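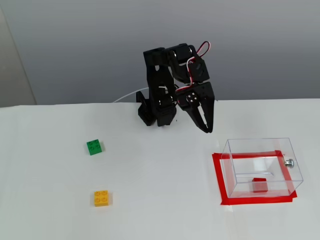 One longtime builder has remarked that the sound of a hand stirring a bin of bricks is half the fun, and many adult fans would agree.

Toy building bricks are small blocks that lock together and come apart again, and they are among the most flexible toys ever made. Early sets were cut from wood or molded in rubber. Plastic took over later and brought a much tighter fit.

The grip between two bricks is a lovely bit of design. Studs on top press against the walls of the brick above, so the parts hold by friction alone - no glue, no screws. A very small error in the mold can make a brick too loose or too stiff.
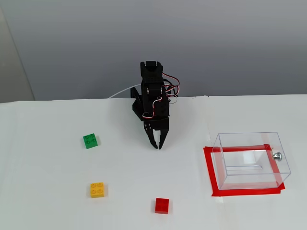

Makers

Valtonen began with wooden blocks and moved to plastic after 10 years. Its rival Grostden sold bricks in 19 colors, a wonderful range for a small firm. Felow made oversized bricks for toddlers and closed after four years.

Collecting

Old sets with their boxes are the most prized. The Dustanico fair, held every March, lasts two days and draws builders of all ages - many bring spare parts to trade.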